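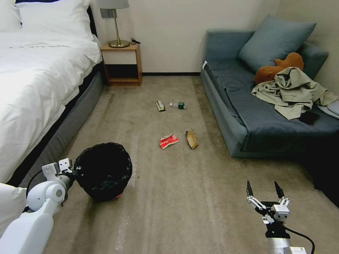 Left arm cable service loop – how much slack are you all leaving? Running the Besus two-arm unit in our practice bedroom, tidy-up routine, wastebasket in the left, right does the picking. Left gripper clamps the basket by the rim and holds it tipped so the mouth stays toward the head camera, right goes after the bottle and the wrappers on the carpet. You can see how the black cable loops along the left arm. Worried it snags when the arm swings back past the duvet. Manual says nothing usefull. Wrist on the right has its own cable that curves down and I've left that one alone for now.

By tulthorpe_bench
Posted in April, 9:40 am

carpetcrawler
Too much loop imo. Put the arm at full reach, pull the cable just straight, add two fingers' width, clip it there. Done.

gilmartin_cell2
Disagree. Full reach is not your worst case, wrist roll is. We clipped ours tight like that and lost a connector after 400 cycles. Roll the wrist both ways at full reach THEN set the slack. And use soft ties, not zip ties, they bite the jacket.

carpetcrawler
400 cycles on a tight clip sounds like a bad connector tbh. Mine has done way more than that.

gilmartin_cell2
Same connector on both arms. Only the tight one went. Swap took 11 minutes, finding the fault took all afternoon.

tulthorpe_bench
ok did the roll test. Needed more slack at the elbow, less at the wrist. Moved one tie. Also seperate question – basket slips in the gripper once it gets some weight in it. Turn up grip force or change the pads?

mopbucket
Pads first. Wipe them down, alcohol, let dry. Bag liner folded over the rim is slick as anything, so you might be gripping plastic on plastic. We tuck the liner down where the finger goes.

carpetcrawler
Just turn up the force. I run 64 percent on that side, no slips.

mopbucket
And a dented rim in a month. Plus the motor runs hot holding that the whole routine. Clean pads, tuck the liner, then bump force if you still have to.

gilmartin_cell2
+1 mopbucket. Also re-zero the fingers after you clean. Ours read closed when they weren't, off by 2 mm, looked just like a slip.

tulthorpe_bench
Re-zero was it, mostly. Was off on the left. Right one fine. Tucked the liner too. Leaving force where it was. Will check the ties again after the weekend runs

We use cookies to keep you logged in and remember your settings. Accept / Manage

Comments (3)

zudberg_nightshift
Does the re-zero stick after a power cycle? Mine forgets.

mopbucket
You have to save it from the service menu, not the run screen. Got me too.

looseferrule
Still say label both ends of that cable before you touch any ties. Thank me later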